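Spiced Cider in the Osgate Valley: How a Farm Drink Became a Holiday One

Food History Project, final report
Yannick Bouvier

Introduction

When I picked my topic in September I was going to write about hot chocolate, like half the class, but then my grandmother brought out her mulling pot and I changed my mind on the spot (sorry to my partner group, who had already started on cocoa!). She grew up outside Osgate, where hot spiced cider is served from the first frost until well after New Year, and she has always insisted that it used to be a drink for workers and had very little to do with the holidays. I wanted to find out if she was right.

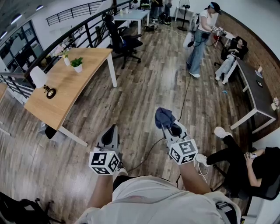

Where the drink came from

Apples came to the valley long before the spices did. The earliest mention I found is in an account book from the Tindall farm, where pressed cider is listed as part of the wages for the harvest crew. It was drunk cold or warmed with a hot iron, and the only thing added was honey, when there was any. One year the farm wrote down 3,419 apples sent to the press, which made me smile, because somebody must have sat there and kept a tally of every last one.

Cinnamon and cloves show up later, when the general store at Mititz began selling them by the ounce. They were expensive, and the store ledger shows most families buying them once a year, in early winter. I think this is the real start of the holiday connection. If you can only afford cloves once, you save them for when everyone is home.

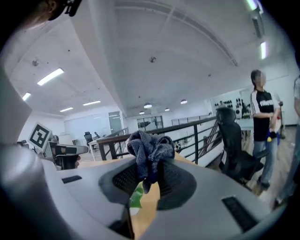 METHOD AND TASTING

I worked from the two account books, a box of recipe cards lent by the Osgate library, and a long and very enjoyable afternoon of talking with my grandmother. I also wanted to taste the difference for myself, so I made 2 versions at home. The first was the plain farm kind, warmed slowly with honey. The second came from a card labeled "Collunel cider," which calls for cinnamon, cloves, orange peel and a spoonful of black tea. I poured small cups for 22 people from school and family and asked which they liked better and which one tasted "like the holidays" to them.

Most people chose the Collunel version for both questions, but the older tasters leaned toward the plain one, and my great-uncle went back for thirds. The cards gave amounts for roughly 200 cups, so I had to cut everything down, and I may have been heavy-handed with the cloves.
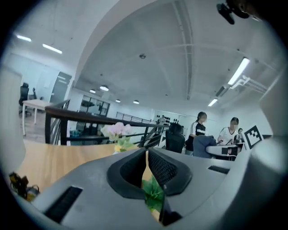
Orange peel was the ingredient that gave me the most trouble, as the cards never say whether it should be fresh or dried. My grandmother dries hers on a plate by the stove and swears by it. I tried fresh peel first and it turned the pot a little bitter, so I switched. She also likes something growing near wherever she is cooking or writing, bright green leaves beside a light wooden desktop like the ones in the photo, and she told me her mother would drop a sprig of mint into the cups for the children. I didn't find mint on any of the cards, so that may have been our family's own habit.

What I would do next

I would like to look at the church supper menus from Mititz, which I ran out of time to read, and find out who or what Collunel was. The librarian thinks it was a boarding house. My grandmother is sure it was a horse.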